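Covering a work table with fabric: what kind, and how do I stop it sliding?
Home Workshop Help > Benches and Tables
Sun 25 May

Flurner
Hello everyone, and thank you in advance for reading, I know I go on a bit. I've inherited a big old table and want to use it for sorting and cleaning small metal parts (clock bits, mostly, plus whatever I bring home from yard sales). The bare top is hard and noisy and everything rolls. I'd like a dark gray cloth over the whole thing, but I can't decide on the weight, or whether to glue it or leave it loose so it can be washed. The color I'm after is this sort of slate:

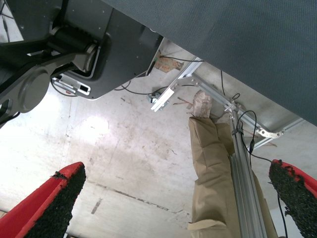
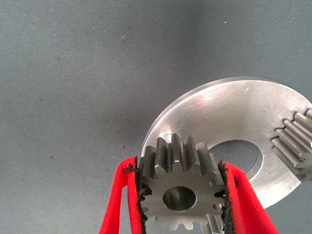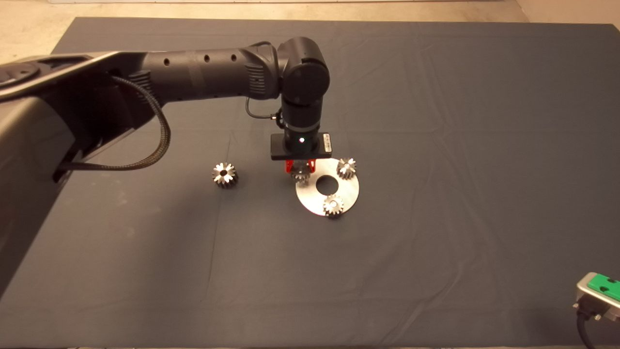
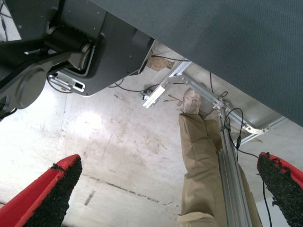 Third one down shows the cloth best, with the metal parts on it.

My worry is wrinkles. I tried an old bedspread last October and spent 2 whole evenings chasing a tiny screw through the folds. I also have a cat who thinks any cloth hanging over an edge is meant for climbing - so there's that to think about too. What would you use?

Stojanovska
Oh, I do love a covered table! I've had one for my sewing and my husband's fishing reels for years now, and we've been through felt, canvas, an old wool blanket and a thing that was sold to us as a tablecloth but shed like a dog.

My vote goes to a plain cotton canvas, medium weight. Wash it hot before you cut anything, dry it, and iron it while it's still a little damp. If you skip the wash it will shrink the first time you clean it and you'll have a border of bare table all the way around, ask me how I know. Felt is lovely and quiet, but little burrs of metal get down into it and you'll find them later with your fingertips.

Please don't glue it! You'll spill oil on it sooner or later. Cut it 8 inches bigger than the top each way, fold the extra underneath and hold it with spring clamps or the elastic straps they sell for bed sheets. That takes care of most of the creases, and it gives the cat nothing to hang from. I keep a second piece folded in the drawer, so there's always a clean one while the other is in the wash.

For the screws, a shallow baking tray beats any cloth.

Bruvska
Just get a rubber mat. Cloth is a pain.

Stoltent
I'd go along with the canvas, with one addition: put a thin non-slip rug pad under it. Mine stopped creeping right away and the table is a good deal quieter when I drop things, which I do. Trim the pad a little smaller than the top so it doesn't bunch at the corners. Slate is a nice color for steel but brass shows up even better on it, and dark fabric does show lint, so keep a sticky roller nearby.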